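Jastdale Retro Games Club
Minutes, March 2020 meeting

Okay, I got stuck with the notebook again, so these are my minutes and you get my spelling. We started late while people found chairs, and I read out last month's notes, which passed with one fix (I'd written the wrong room for the swap table, sorry!).

Money first. We have $379 in the account after paying for the hall. I asked if we could put $100 toward a new monitor for the fighting game corner, and everybody who voted said yes. The old one goes to whoever wants to haul it home.

Next up was the Fletomon score night, which took most of the meeting. We argued a long time over whether continues should be allowed. I'm against them, and I said so, probably more than once. In the end we agreed on one credit per run, default difficulty, and no autofire pads. Entry is $40 a team and teams are two players. Anybody who clears the first loop in Callora mode gets to put their initials on the club board, even if they don't place.

There was a question about whether the Nair port counts the same as the original board. It runs a touch slower in the boss fights, so we're keeping two separate lists. I'll make the sheets.
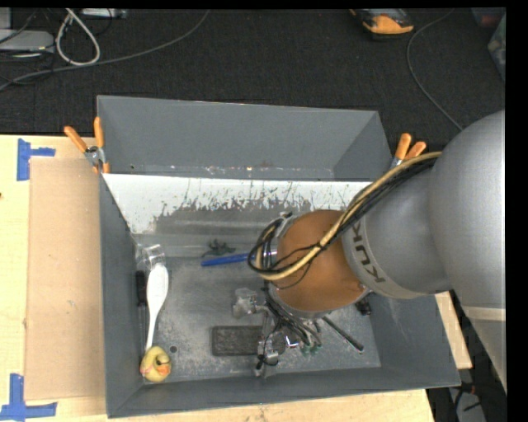 Then we got to the cartridge library. Please sign things out, folks! Three of the shooters are missing from the shelf and I'd love to see them come back before score night. I'm also typing up the full list, which is up to 800 titles now, and I could use a second pair of eyes on the imports.

Other stuff: the snack table needs somebody to run it, and the two-player stick on the left cabinet still sticks on the diagonal. I'll bring my screwdrivers next time and open it up.

We wrapped up and played until they turned the hall lights off. Next meeting is same place, same time, next month.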